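Netodside Forums > Build Logs & Experiments > Soft stuff (cloth, cable, bags)

Edge-first grasping for cloth: 40 tries, mixed feelings

pinchpoint
10/05/2021

Right, I said in the cable thread that I'd write this up once I had proper numbers, so here goes. I've been playing with the Mellow method, the one where you don't try to work out the shape of the whole cloth at all. You only ask the network for the nearest bit of edge it thinks it can get hold of, the gripper goes there, and then it looks again. No folding, no flattening, just "get me an edge".

I trained on 609 grasps that I did by hand with the arm in teach mode (my wrist hasn't forgiven me). Five different cloths, all dumped on the white table any old how. Then I ran 40 tries with the network in charge. It missed on eight of them. A miss for me means the fingers shut and come up with nothing, or they get a fat handful from the middle.

I'm chuffed with that, to be fair. My old way was depth threshold plus a line fit, and it was so bad on thin stuff that I stopped writing the scores down.

Things I noticed:

It likes hems. Anything with stitching along it gets picked over a plain edge, even if the plain edge is nearer.

It's much worse when the cloth is folded over on itself, because a fold looks a lot like an edge and it'll happily go for one.

Looking again halfway in helps loads. If I let it commit from the start and shut its eyes, it drifts.

Shout if you want the settings.

loosethread
Re: Edge-first grasping for cloth

Nice one! Really good read. But I'm going to be a pain about the fold thing. If it grabs a fold and lifts the cloth, do you count that as a hit? From how you wrote it, a miss is only "nothing" or "a handful from the middle". A fold near the edge would slip through as a win and then your number is a lot rosier than it should be.

pinchpoint
Re: Edge-first grasping for cloth

Ah. Yes, they count as hits at the moment. I was thinking of it as "did I get hold of something useful", and for picking washing up off a pile a fold is perfectly useful. But I take the point, the title says edge.

Is anyone else bothered by that or is it just loosethread being loosethread?

gantry_goblin
Re: Edge-first grasping for cloth

I'm bothered too, sorry. The write-up for Mellow is all about getting an edge so that you can then slide along it to the corner. You can't slide along a fold and end up at a corner, well, not the one you wanted. So if you mean to go on to the corner step, it has to be a miss.

Also, can we see what the wrist camera sees? I tried this on the Awan rig last November and my fingers blocked so much of the view that the network was guessing for the last bit of the way in. I gave up and stuck the camera on a pole.

pinchpoint
Re: Edge-first grasping for cloth

OK OK, two against one. I'll go back over the hits and split them.

Wrist view, green cloth. Fingers shut on the edge in the first one, and in the second they're open with a strip of bare table still to cross:
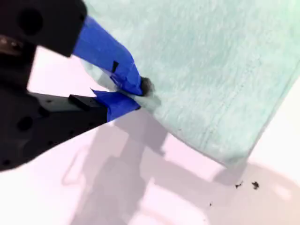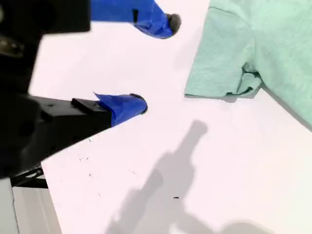 gantry_goblin
Re: Edge-first grasping for cloth

Oh that's a much better view than I had. You can see past both tips. My fingers were twice as chunky.

The shadow though! That's a big soft lump right in the middle of the table, and it's in both. How do you know the network isn't steering by that? The arm's shadow moves when the arm moves, so it's a free hint about how high up you are. I'd bet you a pint that if you moved your lamp, the score would fall off a cliff.

pinchpoint
Re: Edge-first grasping for cloth

Hmm. I don't know that it isn't! All 609 were done under the same lights. I did fiddle with the brightness of the training pictures but that doesn't move a shadow anywhere.

I'd argue it isn't cheating as such. If the shadow tells it how high it is, and the shadow's always there, then let it use it. My lights are screwed to the ceiling.

gantry_goblin
Re: Edge-first grasping for cloth

It's fine for your room. It's not fine if you're telling people the method works, and I thought that was the reason for posting numbers.

hemline_ok
Re: Edge-first grasping for cloth

Bit of a side question from someone who mostly lurks. The blue tape on the fingers, is that for grip or so the camera can find them? I've got the Kamomon gripper at home and bare fingers just skate over cotton.

And the corner of tape sticking up on the lower finger would drive me up the wall. Doesn't it catch on things?

pinchpoint
Re: Edge-first grasping for cloth

Bit of both! I wanted a colour that none of the five cloths had, so that I could mask the fingers out if I needed to. In the end I never did the masking. And it does help with grip compared with the bare plastic.

I haven't had the flap catch on anything that I know of. I'm a bit scared to retape now, the network has only ever seen the fingers looking like that.

loosethread
Re: Edge-first grasping for cloth

You've just made gantry_goblin's argument for him there, you know. If you're scared to change the tape then it's probably learnt the tape.

Could you not run a small batch with a desk lamp on one side and fresh tape, but never both at once? You'd find out which one it's leaning on. And wipe the table while you're there, there are black crumbs on it in both of those. I had a fluff problem once where mine kept going for a bit of lint on the table like it was treasure.

pinchpoint
Re: Edge-first grasping for cloth

It has never gone for a crumb, I'll defend it on that one. But yes, table wiped.

Plan then: same cloths, lamp first, tape after, folds counted as misses this time. I'll put the new scores next to the old ones in this thread. If the lamp kills it I owe somebody a pint.

hemline_ok
Re: Edge-first grasping for cloth

Yes please to the settings, by the way. And could you put up which cloths they were? I'd like to try it with the Kamomon and some tea towels.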